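Folding (textiles)

Folding is the doubling of cloth over itself, once or several times, so that it can be stored, carried or displayed in less space. It is one of the ordinary steps in laundering and follows drying and, where it is done, ironing. The word also covers the trade finishing of new garments and piece goods before they are packed.

Contents
1 Terminology
2 History
3 Household methods
4 Knitted fabrics
5 Two-person folding
6 Commercial folding
7 See also

Terminology

A fold is the line along which the cloth is doubled, and also the doubled part itself. A crease is a fold that has been set by pressure, heat or long storage. Pleats are folds fixed by stitching or pressing, but the word is used loosely for the upright ripples that form in any cloth held up by a small part of its edge. The edge at which the cloth is doubled is called the folded edge, and the opposite edges, where the layers can be separated, are the open edges. In Canadian linen services a stack is normally stored with the folded edges facing out, so that single pieces can be drawn without disturbing the rest.

History

Household linen was traditionally folded damp and put under a board or screw press, which gave it a grid of sharp creases. These were considered a sign of good housekeeping and were left in the cloth at table. An inventory drawn up in 1817 for the Kestari estate lists two linen presses and a folding table, the latter kept in the passage outside the wash house. Presses of this type fell out of use as flat irons, and later mangles, became common in smaller homes.

Household methods

Most flat articles are folded in halves or thirds. Towels are commonly folded in thirds lengthwise and then in half, the width being chosen to suit the shelf. Shirts and sweaters are laid face down, the sides and sleeves are brought in to the centre of the back, and the body is doubled up from the hem. Rolling takes the place of the final fold in luggage and in shallow drawers. Upright filing, in which folded pieces stand on edge in a row, allows every piece to be seen when the drawer is opened.

Fitted sheets are folded by tucking the corners into one another until the elastic lies along a single side. The result is then treated as a rectangle.

Knitted fabrics

Knits behave differently from woven cloth when handled. The looped structure stretches under its own weight, the cut edges of some knits curl, and a piece lifted from one point will hang in deep ripples that conceal its corners. Grey and coloured heathers, in which fibres of different shades are blended, can make a shallow fold harder to see than it would be on a plain cloth.

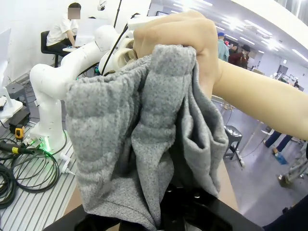 For these reasons knitted articles are usually spread flat and smoothed by hand before folding, and are stored folded and not hung. Heavy sweaters kept on hangers tend to lengthen in the body and to form points at the shoulders. Fine knits are sometimes folded around tissue paper to soften the crease.

Two-person folding

Large pieces such as sheets, blankets and tablecloths are often folded by two people standing apart, each holding two corners. The cloth is drawn taut, doubled lengthwise, and then brought together end to end. One person takes all four corners while the other picks up the hanging fold. Grigore Gavrilă, in a handbook for hotel laundries, recommends that the taller worker always receive the corners, which keeps the cloth clear of the floor.

Commercial folding

Laundries serving hotels and hospitals fold flatwork as it leaves the ironer. The Urbańczyk laundry processed over 2000 sheets per shift at its main plant, with a separate table of four workers for blankets and other bulky goods. Retail folding is generally done around a board of fixed size, so that every garment in a pile has the same width. The Ukach board, a hinged type, is sold in adult and children's sizes.

See also

Ironing
Linen closet
Mangle (machine)
Pleat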